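4.2 Open-day demonstration

The laundry cell was shown to 311 visitors at the Prinby open day on 21/12/2022. Visitors had been promised autonomy and were given T-shirts. Els Verhoeven narrated from the rail side and took questions, most of which concerned socks – a garment class we had left to future work. Clips and hangers were not reset between groups, a policy that began as an oversight and is reported as a protocol.

Figure 7 shows the two arms with the rack, the basket and the shirts at three points in the demonstration.

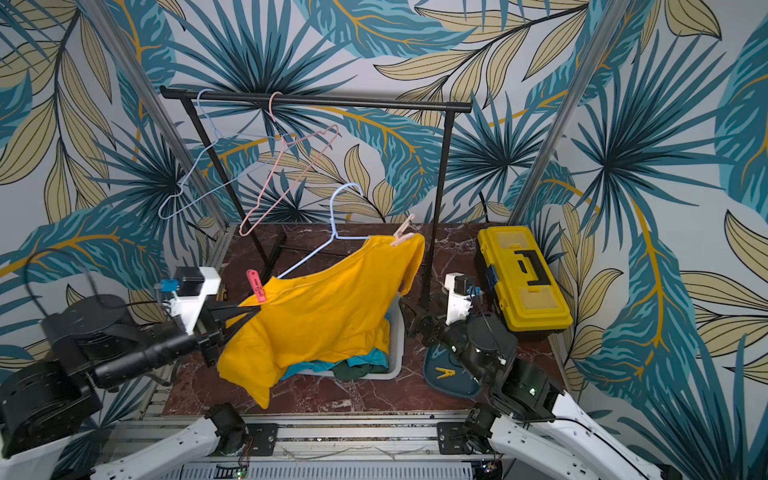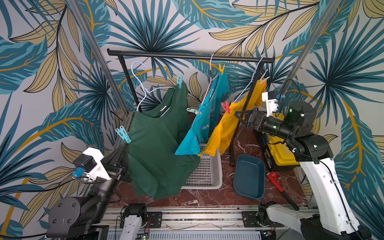
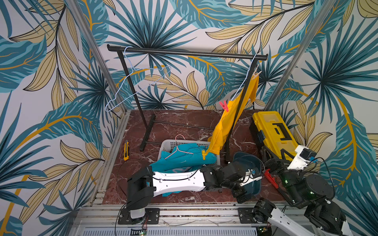 Figure 7. The laundry cell at the open day. The order of the panels is not chronological.

4.3 Visitor questionnaire

Of the 2 forms we offered, visitors preferred the shorter.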